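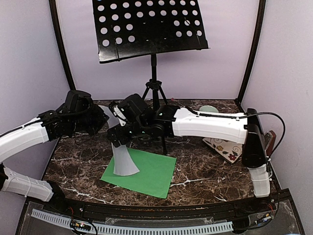 **Mwanahawa Bakilana**, workshop tutor at Hanora

# Setting up a music stand for home practice

Most of the pupils who come to me with a sore neck are reading from a stand that is too low. It takes a few minutes to put right, and you only need to do it once if you mark the stem afterwards.

## Open the base first

1. Stand the stem upright on the floor with the desk off.
2. Loosen the collar at the bottom and pull the legs out until they are well splayed.
3. Push the collar down as far as it will go and tighten it by hand. Don't use pliers.
4. Give the top of the stem a nudge from each side. If it rocks, open the legs further.

On carpet, turn the base so that one leg points towards you. The weight of an open book pulls the stand forwards, and that leg takes it.

## Fit the desk

Slide the desk on to the stem and tighten the screw behind it. A solid or perforated metal desk will hold a thick album. A folding wire one won't hold much more than a few loose sheets, so keep it for travel.

If the desk tips back slowly under a heavy book, the tilt joint needs tightening. Take the book off before you do it.

## Set the height

Sit or stand as you do when you play, with your instrument up. The middle of the page should be slightly below eye level. Violin and flute players can set it a touch higher. Cellists should bring it down and to the left of the scroll, if that is the side they read from.

Play 26 bars of something you know well, then stop and notice where your chin is. If it has dropped, raise the desk by 2 cm and try again.

When it feels right, wrap a thin strip of tape round the inner tube where it meets the outer one. If two people share a stand, use two colours. Nyokabi Kariuki, who teaches the beginners' group, writes each child's initials on theirs.

## Light and distance

- Keep the page about an arm's length away.
- Put the lamp behind your shoulder, on the opposite side from your bow arm.
- Glossy paper glares under a bare bulb. Tilt the desk forward slightly or move the lamp.

## Looking after it

Wipe the stem with a dry cloth every so often. Check the screws in February and again at the end of summer. A drop of light oil on the collar is enough. Keep oil off the tilt joint, or the desk will slip.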